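Two-arm pick and place: how much should I vary the start positions when recording?

Posted by Tâm Kim
Dec 20, 2023

We have a two-arm table at Prurkundale and I've been asked to record examples for a "put the things in the tray" task. The arms are driven by hand from a pair of leader arms and everything is logged, joints and camera together. The model is trained on the recordings afterwards by someone else, so I don't get much feedback until a batch is done.

The first batch was 80 episodes. I kept the tray in the same place every time and moved only the objects. The trained policy does well when the tray is where it was in the recordings. Move the tray by the width of a hand and the arm goes to the old spot and opens the gripper over bare cloth.

For the second batch I'm using a tennis ball and a small bread-roll-shaped thing, with the yellow tray in the middle of the table.

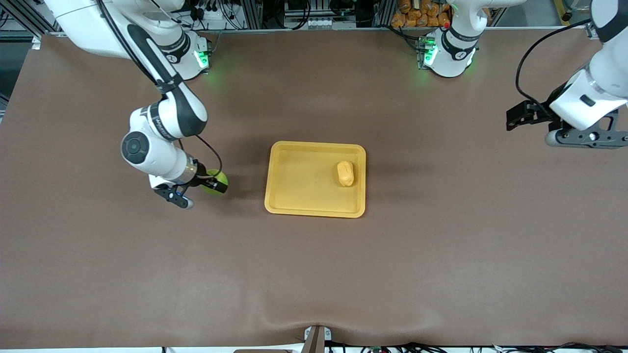
What I can't decide is how far to go. If I move the tray, the objects, the order they go in and which arm does the picking, I'm worried there won't be enough of any one case for it to learn from. I can manage 45 good episodes in a day before my hands get sloppy. Should the tray move every episode, or every so often? And do I keep the ones where I fumble the ball and pick it up again?

Second thing, the brown cloth on the table gets a wrinkle near the front. Do I need to smooth it each time or is that a waste of effort?

Yae Hosoda

Move the tray every episode. It costs you a few seconds in the reset and it's the thing your first batch was missing. The policy had no reason to look for the tray when the tray was always in one place, so it learned the arm movement by itself.

You don't need to cover the whole table. Decide on the area the tray will really be used in, and spread your positions over that. I print a list of positions and angles in a shuffled order and work down it. If you choose by eye you will drift back to the middle without noticing. I did this for most of September and had to throw out a good part of it.

On the number of things to vary, I'd do tray position and object position now and leave the order fixed. Ball first or roll first, pick one and stick to it for the batch. When both orders are in the recordings and nothing tells the policy which is wanted, ours would start towards one object, change its mind and hover between the two. The same goes for the arms. Make a rule, such as left half of the table is the left-hand side's job, and keep to it. If you break the rule, delete the episode.

Fumbles: keep them if you recovered cleanly. By that I mean the ball slipped, you opened, moved back over it, closed and carried on at a normal speed. Those are useful because the policy will drop the ball too at some point. Don't keep the ones where you stopped to think for ten seconds with the gripper in the air. It will copy the stopping.

Also watch your release height. If you let go of a ball high over the tray it can bounce out over the rim, and then you have an episode labelled as a success in which the ball ends up on the floor. Lower it until it's inside the rim, then open.

Wrinkles I would leave alone unless the fabric is getting lifted by the gripper. A bit of change in the background does no harm. Clamp it so it can't creep.

pavstead_bench

I just record loads and let the training sort it out. 45 a day is low, we do more than that before lunch. Are you homing the arms between episodes? You can skip that.

Yae Hosoda

I'd be careful with skipping the homing. If the start pose in the recordings wanders, that's fine in itself, but the run at test time has to start from somewhere in that spread. Tâm, if your test script always homes first then home first when you record as well.

Tâm Kim

Thank you, that helps. The test script does home both arms, so I'll leave that in. I've made a shuffled list with 23 tray positions and I'll go through it 2 times before I hand anything over. Ball first, then the roll. I went back through the old batch for long pauses and there were more than I'd like, mostly when I was lining up on the ball. Will post again when the new batch has been trained.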